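Gondley Robotics Club: is it learning yet?
2 min read

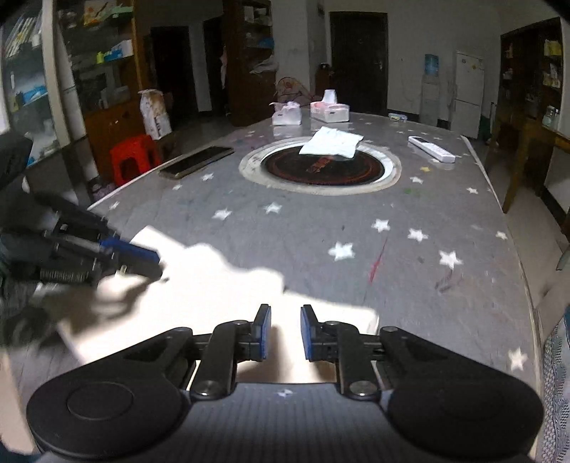

I'll admit I went into this year's project with low hopes, and so far I have been only slightly wrong. The plan, agreed in December, was that members would do everyday table jobs with hand-held grippers, one in each hand, and that the recordings would teach a robot arm to do the same. The club calls it Wandine. I call it tidying up very slowly.

Paper is the worst of it. A flat sheet gives the pads almost nothing to hold, and our best member needed 40 tries before she would call one fold clean. Cloth is kinder. Anything with a shiny edge is a gamble.

The Lund guide we work from says 75 good recordings per job should do. Good according to whom? We threw out half of ours and argued over the rest, and I still couldn't tell you what the arm will make of them – if we ever get time on one. Vustis has offered us 2 afternoons, which I will believe when the door is unlocked.

Still, people keep turning up, and the younger ones are far quicker than I am. If you want a go, bring long sleeves you can roll up and some patience. We could use 5 more pairs of hands before the next round.

3 comments · 11 shares
Contact the newsletter | © Gondley Robotics Club | Back to top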